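I said I'd never sit through another amateur fight night after the one with the broken scoreboard, and then Sunday came and I was on the tram to Koval with a thermos and a cushion under my arm. My sister laughed at the cushion. She was not laughing by the fourth bout, when she tried to steal it.

The card was at the Silari hall, which has a big 1852 over the front door and seating that might be just as old. I paid $31 at the door (cash only, so bring some!) and ended up in the third row on the blue corner side, right behind a family who'd brought a whole roast chook in foil. The smell of that thing. I was starving by half past six.

If you've never been to a small boxing and MMA show, the thing to know is that it runs late and then suddenly it doesn't. We waited ages for the first fight while two blokes fiddled with a turnbuckle pad, and then three bouts went by in the time it took me to line up for hot chips. I missed a first round stoppage because I was arguing about chicken salt. I could hear the roar from the canteen and I was properly filthy about it.

The women's bantamweight fight was my favourite by a mile. The girl in the green shorts from the Stedik gym got dropped in the first, hard, and I thought that was her night over. She came out for the second with her hands up and just started working the body, over and over, nothing fancy. By the third the other girl had her elbows glued to her ribs and Green Shorts started going upstairs. Split decision, and I'd have given it to her too, though the man next to me was disgusted and told everybody in earshot, including the chicken family.

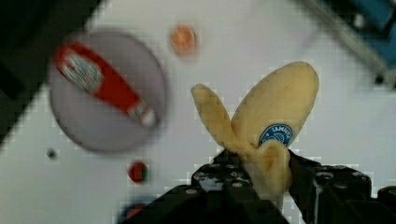 Banana, held at the stem end.

The main event was a bit flat, to be fair. Two heavyweights, lots of leaning, one really lovely left hook in the second round and then a great deal of cuddling against the ropes. The crowd got restless and somebody started up a slow clap, which I always think is rude. You try moving at that size for three rounds under those lights! I'd be on the floor before the bell.

What I did like was the ref. She was quick to step in and she talked to them the whole time, you could hear her from where we were. In the second last bout she stopped it on the feet with the kid still swinging, and there was some booing, but his legs had gone and his corner didn't argue. I'd much rather see that than one punch too many. He got a big hand on his way out and he looked about twelve, poor thing.

We got the 356 bus home since the trams had packed it in, and my ears were ringing until bedtime. The next show is in December, over at Anden, and it's meant to be a bigger card with a few title fights on it. I've already told my sister she's buying her own cushion.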